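Section 4. Placing the dryer and clearing the floor around it

Read this section before you plug anything in. It applies to the Virora compact front-loading dryer when it is used in a shared room, garage or workshop with a painted concrete floor. If your machine is going into a closet, go to Section 5 instead.

4.1 Choosing the spot

1. Pick a level part of the floor within reach of a wall outlet. Do not use an extension cord.

2. Leave 10 inches between the back of the dryer and the wall.

3. Set the dryer down and press on each top corner in turn. If it rocks, turn the foot under that corner until it stops.

4. Check that the control knob is on the right as you face the machine and that you can reach it without leaning over anything.

Note: Painted concrete is slippery under rubber feet. If the dryer creeps during a cycle, put the Zemow anti-slip pads under all four feet. Two pads under the front feet only will tilt the drum.

4.2 Checking the door swing

1. Open the door all the way and let go of it. It should stay where you leave it.

2. Look at what is on the floor in front. Fans, cords and shoes tend to collect there, and the door needs that space every time you load.

3. Move a floor fan to the side before loading. Keep its base and its cord out of the path of the door, and out of the path of your feet when you are carrying a full basket.

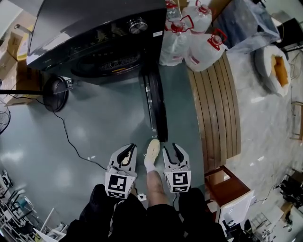

Page last changed: April — Set-up guide, Section 4

A black front-loader with its door open takes up more floor than it does with the door shut, and a fan base and a thin cable in front of it leave less room again. Water jugs beside the machine are fine as long as they do not block the vent grille on the front.

4. Close the door and listen for the click. If there is no click, check the rim for lint or a trapped sock.

CAUTION: Do not step on the open door or rest a basket on it. The hinge is not made to carry weight.

4.3 Storing water and other items nearby

1. Keep full water jugs upright with the caps tight. Set them fully on the floor or fully on a platform. A jug that sits on the edge of a slatted platform can tip when someone brushes past.

2. Do not put jugs, bags or boxes on top of the dryer.

3. Keep plastic sheeting well back from the vent grille. If you use a sheet as a dust cover for other equipment, tuck the loose edge under or tape it down.

4. Pick up any loose plugs and adapters and put them in a drawer. They are easy to kick under the machine.

Note: The Skikard wall rack holds cords and small tools and can be mounted above the dryer. Leave 10 inches of open space between the rack and the top panel.

4.4 Before the first cycle

1. Wipe the drum with a damp cloth.

2. Run the machine empty on the lowest setting for 10 minutes. A faint smell is normal the first time.

3. Turn the knob to off, open the door and let the drum cool before you load it.

If the dryer stops during the empty run, unplug it, clear the grille and try again — once only. If it stops a second time, see fault code 361 in Section 9 or contact Kwon Service with the number from the label.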